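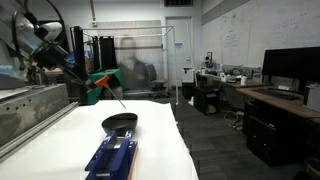 The Kitora slotted rack, part no. 2977, is a bench-top holder for small hand tools with thin shafts: hex drivers, scribes, picks and similar. Tools stand in the channel between two parallel plates, shaft down and handle clear of the top edge. The rack is used with a shallow bowl for screws and other small parts. With a handle as wide as the orange T-shaped one here, allow a free space on both sides of the slot so that the fingers can close under the crossbar. Straight handles can be stored one slot apart.

Construction
The two side plates are metal, finished in blue, and held apart by standoffs. The cut-outs reduce weight and give access to the channel for cleaning. A flat strip runs along the plates as a base. Standoffs are fixed with small screws, which should be checked for tightness after the first month of use and then twice a year. Do not use thread locker on the standoff screws; the plates have to come apart for a full cleaning.

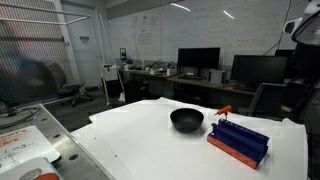 Rack with one orange-handled tool, and bowl, on a paper-covered table.

Placement
The rack is free-standing and may be set at any angle to the edge of the table. For right-handed work, place it to the right of the bowl, with the channel pointing away from the user at a slant. This keeps the handles out of the path of the hand when parts are taken from the bowl. Paper is a suitable table cover and makes dropped screws easy to find. Overlapping sheets should be taped at the seam - a loose edge will travel with the rack when it is pushed. Thick foam or soft mat is not recommended under the base.

The bowl is sold separately as part no. 1116. It is black, round and smooth at the rim, with no feet and no lid. A bowl already on hand can be used in its place, provided it is shallow enough for the tip of the longest tool to reach the bottom with the handle still above the rim. 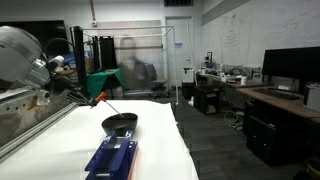 Magnetized tips will lift steel screws out of the bowl singly if the layer of parts is kept thin. For mixed sizes, use one bowl per size. Brass and stainless screws have to be picked up by hand or with tweezers (not included).

Cleaning
Wipe the plates with a dry cloth. Grease can be removed with mild dish soap and water; dry the channel before putting tools back. Abrasive pads will mark the finish. The base strip should not be soaked. To clean between the plates, remove the screws on one side, lift that plate off and leave the standoffs in the other.

Loading
Long drivers go at the back end, short ones at the front. Total load should not exceed 1000 g. Above that figure the rack stays upright, but the base can slide when a tool is pulled out at an angle. Draw tools straight up where possible.
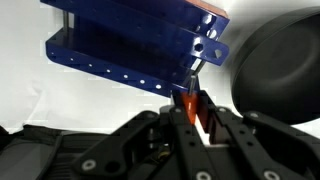 A customer review on the Estitz store reports that the round holes along the plate are more useful than the listing suggests, as they take a cable tie for a label. The same review asks for a longer version and says the screws arrived a little loose on one side. A longer rack is not planned at present. Two racks can be set end to end, with a gap of 9 mm left between them for the plate ends.

Supplied with the rack
Standoff screws, spare set
Hex key for the standoff screws
Instruction sheet

Tools and bowl are not included. The spare screw set can also be ordered alone from Estitz or through the Danis parts desk. Orders placed in February ship with the revised instruction sheet, which corrects the tightening order for the standoffs.

Page revised 24/01/2024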